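Em defesa da cama cheia de garrafas

Tenho uma opinião que já me custou algumas discussões em família, e que venho defender com toda a calma que consigo: o melhor sítio da casa para separar garrafas, frascos e embalagens é a cama. A bancada da cozinha está sempre ocupada, a mesa da sala tem a toalha boa, e o chão, bem, o chão já não é para os meus joelhos. Na cama espalha-se tudo, vê-se tudo, e nada cai com estrondo nem rebola para debaixo do frigorífico.

Comecei a fazer isto em agosto, quando deixámos a casa da rua Jaltance, onde vivemos 21 anos, e descobri que guardávamos recipientes em todas as divisões. Frascos na despensa, sim, mas também latas na estante e tubos de cartão no roupeiro (de quê, já nem me lembro). Em cima do lençol às riscas, aquilo parecia finalmente uma quantidade de coisas com que uma pessoa pode lidar.

E há um prazer nisso, que não quero esconder! Um refrigerante de tangerina com um urso polar no rótulo, uma garrafa de chá verde, um tubo de papel com ar de ouro rosado por fora e castanho por dentro. Na prateleira passamos por estas coisas sem lhes dar um olhar. Deitadas num lençol creme, com riscas fininhas cor de laranja, verdes e cinzentas, voltam a ter cor e letra, e uma pessoa demora-se a olhar para elas - demora-se até demais, dirão lá em casa.
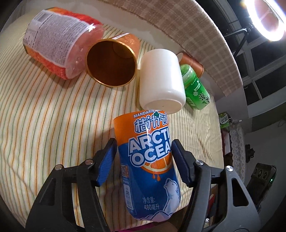
O que se guarda e o que se deixa ir

A minha regra é simples e admito que é injusta: fica o que tem boa boca. Um frasco de boca larga serve para o grão, para os botões, para o arroz que sobrou do pacote. Uma garrafa de gargalo estreito, por bonito que seja o rótulo, serve para muito pouco, e eu digo isto com pena, pois sou das que se deixam levar por um rótulo bonito.

Comprei em tempos, na loja Stostel, um conjunto de caixas organizadoras todas iguais, daquelas que prometem uma despensa de revista. Usei-as 2 meses. As caixas iguais têm o grave defeito de serem iguais, e eu passava a vida a abrir a da farinha à procura do açúcar. Um frasco reaproveitado tem cara própria, e a mão vai lá ter sozinha.

Também não acredito nos métodos que mandam deitar fora 100 objetos num fim de semana. Quem conta objetos acaba a escolher os pequenos, para render, e deixa em paz o armário que realmente incomoda. Prefiro uma cama de cada vez, com vagar, e a porta do quarto aberta para quem quiser vir dar palpites.

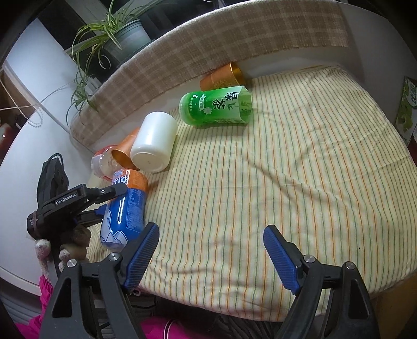 A autora do blogue Udia
Cronista de assuntos domésticos
22 de outubro de 2024

Dos palpites, aliás, tenho muito a dizer. Esta arrumação faz-se melhor com companhia. Sozinha, guardo tudo. Com alguém ao lado, tenho de explicar em voz alta por que razão preciso de mais um copo cor de laranja de interior dourado, e muitas vezes a explicação morre-me a meio da frase. Os copos ficaram, confesso, mas foi uma negociação demorada.

Sei bem o que me respondem: que a cama é para dormir e que uma tampa mal fechada estraga um lençol. É verdade, e por isso aperto as tampas antes de começar e uso sempre um lençol que vá a seguir para a máquina. A manta aos quadrados dobra-se para a cabeceira, onde não estorva. Há ainda quem ache pouco higiénico, e a esses recomendo que passem primeiro um pano húmido pelas embalagens, coisa que de resto convém fazer em qualquer superfície.

A vantagem maior, para mim, é que a cama tem hora marcada. Uma mesa pode ficar coberta de frascos durante semanas, e a nossa ficou. Da cama tem de sair tudo antes da noite, cada coisa para o seu saco ou para a sua prateleira. No prédio Kazemi, onde agora moramos, o ecoponto fica mesmo do outro lado da rua, e costumo descer com os sacos antes do jantar.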